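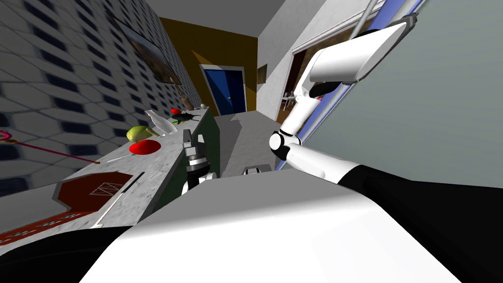
The galley kitchen in the sim, left gripper by the counter. Melon, bottle, apple, the usual clutter.

Last updated: January
Reading time: 2 min

OK quick one, budget is due and I've been putting it off all week.

Where we are. Two arms on the wish list, one approved. Maybe. Annatjie Zulu wants both in the same order so we only pay freight once, and she's right, but it means going back and asking for more. Ugh.

Jerumier quoted 14 weeks on the arms. Schumacher is faster but wants a service contract up front, and I can't get a straight answer on what's in it. Two emails, one brochure back.

So for now, sim. It costs us electricity and my patience. The narrow kitchen is the one I keep going back to, becuase if the elbows don't work between a counter and a wall then I don't want to own the elbows. Better to find out before the invoice.

Stuff I forgot last time and am NOT forgetting now:

Spare fingers. Put 200 down for the first set, more later.
Mounting. The base is never in the quote. Never.
A real counter to practice on. Tshepo Motaung thinks we can build one for cheap out of Galelwood offcuts. Fine by me.
Things to drop. Plates, bottles, fruit. Thrift store, Saturday.
Workstation upgrade, 2000. This one I'll fight for. The sim crawls as soon as I add a second room.

Leaving off the fancy wrist sensor. Next year. Probaly.

If anyone has dealt with the Schumacher contract, please tell me what you paid and if they ever showed up. Need to send this in tonight.

Comments (3)

Silviu Husar: We skipped the contract and bought a spare gripper with the money. No regrets so far.

Soudabeh Ansari: Ask about shipping insurance! Ours was a separate line and it hurt.

Tshepo Motaung: I said cheap, I didn't say this month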